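About us

Hello! I'm Esben Ragnarsson, and I started Skullonlow because I hate putting the washing away. My partner in all this is Savvas Kourkoulas, who used to mend packing machines and still can't walk past one without listening to it. There are 6 of us now, and we try to answer one question for people who don't have time to read the research: can a machine do the chores yet?

Short answer, not really. Longer answer, it depends which chore (sorry!). 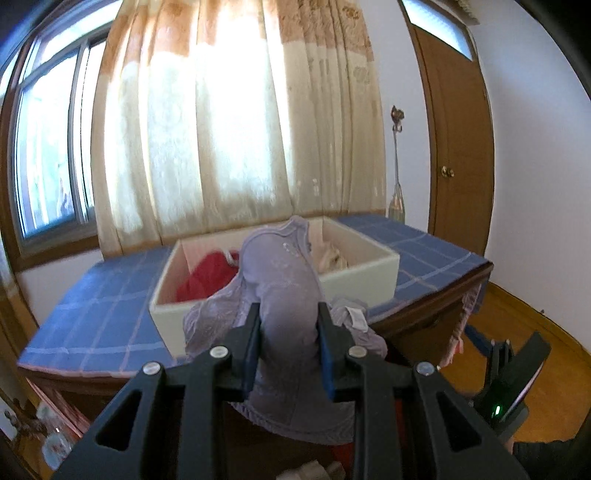

Clothes are where I always start, as everybody has them and every robot seems to dread them. A plate keeps its shape when you pick it up and a jumper doesn't, so the machine has to work out what it's holding all over again. Take a thin lavender top with a lacy-looking hem: pinch it in two jaws and it drops into one long fold, half over the front of the box, and now where's the sleeve? You or I would give it a shake and carry on. Getting a machine to give it a shake is most of a year's work for somebody.

We write up what we find in plain words, good or bad, and we don't sell robots. Shops and small factories pay us to tell them whether a job on their floor is worth automating, and sometimes we talk them out of it, which Savvas enjoys far too much.

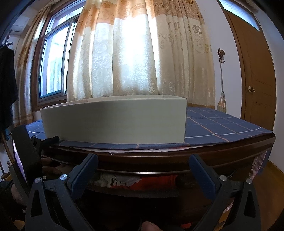

Hanudlow, November

Brock Zacharias has joined us to look after the shop-floor side, so we can finally say yes to more visits. His first job was 16 packing benches at Lauritsen. Moving full cartons, fine, machines do that all day long. Folding what goes in them, no, keep your people! He's told them to ask us again in 2 years.

The home side is slower, and I'm fond of it for that. Drawers are my current moan. Opening one is fair enough, but then there's a heap inside with everything lying on everything else,

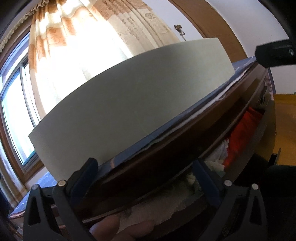 and the machine has to decide what's one thing and what's two before it can even start. We'll keep going on about it on the Tiltlow blog, where Savvas answers the comments, mostly in the evenings. If you've got a chore you'd like us to look into, write and tell us about it.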